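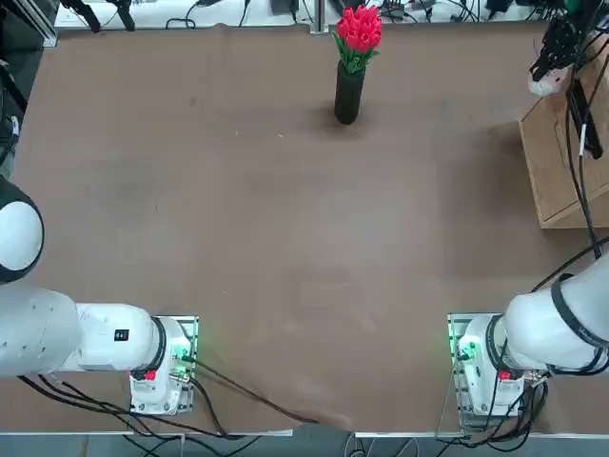 Red tulips in a tall black vase on a brown tabletop.

How to rebalance a two-fund portfolio with new money

Rebalancing brings a portfolio back to its target weights. Selling the fund that has grown is the direct method, but in a taxable account it may create a gain. The method below uses contributions first and sells only if they fall short.

The worked figures assume a target of 75 per cent in a global equity fund and 25 per cent in a bond fund.

1. Record the current value of each fund on the same day. Platforms such as Calado show prices at different cut-off times, so check the pricing date beside each line.

2. Add the values. Suppose equities stand at 62,000 and bonds at 18,000, giving a total of 80,000. Bonds are at 22.5 per cent.

3. Add the planned contribution to the total. With 2000 of new cash the total becomes 82,000.

4. Multiply the new total by each target weight. The bond target is 20,500 and the equity target 61,500.

5. Subtract the current value from the target. Bonds are short by 2,500. Equities are over by 500.

6. Put the whole contribution into bonds. The holding rises to 20,000, or 24.4 per cent of the total.

7. Compare the remaining gap with your tolerance band. A band of two percentage points either side is used here, so no sale is needed.

If the gap is still outside the band, sell the excess inside a tax-sheltered account where you have one. Dealing charges apply to both legs — include them before placing the order.

Distributions can be treated as contributions. Switch off automatic reinvestment and let the cash build up until the next review, for instance in December.

Worksheet by Csenge Fekete. Figures checked by Siobhán Phelan.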